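I used to fold like my mother did, which is to say in mid-air, chin holding the collar, half the basket on the floor. Then Merike Tamošiūnaitė came to stay one August, watched me do a single T-shirt and took the rest off me. What follows is her method with a few of my own bad habits mixed in.

## Before you start

Clear yourself a patch of table. You don't need the whole thing! Mine nearly always has something parked at the back, and as long as the nearest bit is free to about the width of your elbows you're fine. Wipe it over first, because one sticky spot will grab a cotton hem and drag everything squint.

Do one thing at a time. Push the trousers and shorts off to the left, keep the piece you're folding in the middle, and don't be tempted to start a second pile until the first thing is done.
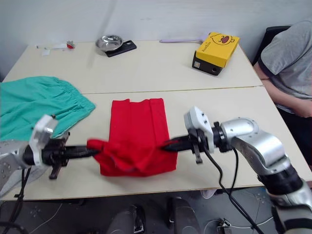 Elasticated waists are a pain, so I leave them till last. They ping about and never lie flat, and by then I've got a nice steady stack of flat things to put on top of them.

## Folding a T-shirt

1. Lay it face down and find both shoulders. If it's landed at a slant, turn the whole shirt, don't tug one corner.
2. Smooth from the middle outwards with flat hands. Big creases first, little ones after (the little ones often go on their own).
3. Check the hem and sleeves for bits that have flipped up. A curled edge folded into the middle makes a lump you'll feel all the way through the pile.
4. Fold one side in to the centre, sleeve back on itself, then do the other side to match.
5. Pinch both bottom corners and bring the hem up to just short of the collar. Lift a tiny bit as you go – dragging it only bunches the cloth.
6. Fold in half again, or in thirds if your drawers are shallow like my old Wundberg ones.

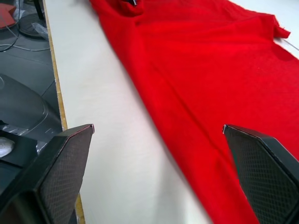
Nanedel Household Notes, no. 26

Soft knits need a lighter touch than proper stiff cotton. If you press hard in the middle the fabric creeps away at the sides, and you end up with a shirt shaped like a kite. I give mine a little shake by the shoulders, lay it back down and start again from step two.

Tea towels and napkins are much easier: corners together, edges together, done. Ilse Hoekstra irons hers first and I can't talk her out of it.

Stack everything with the folded edge facing you, so you can pull one out without the whole lot coming too. Dark colours go at the bottom in my house, but that's only because I wear them least.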